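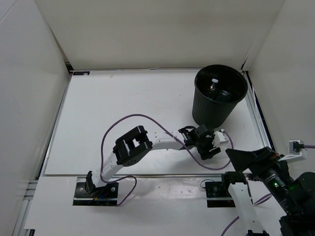 KOMVILLE, November 2020 – Hillano is very happy to share that Ulik, our teaching kit for pairs of small robot arms, is now open to schools, repair shops and curious people everywhere, after a long and busy summer that we enjoyed more than we can say!

With Ulik, a person sits down, takes the controls and does the job through the arms (dropping small things into a wastebasket is a favorite first lesson), and every move is saved so the arms can learn from it. You don't have to write a line of code. Our own teachers in Komville have recorded 2,000 of these lessons so far, and most newcomers seem to find their feet after nearly 100 tries, though a few get there much sooner and are rather proud of it.

The lessons are stored and sorted by Kwak, our companion program, which comes with every kit. The first 436 kits are ready to ship, and each one includes 2 hand controls and a printed guide.

Orders and questions are warmly welcomed at the Hillano front desk in Komville.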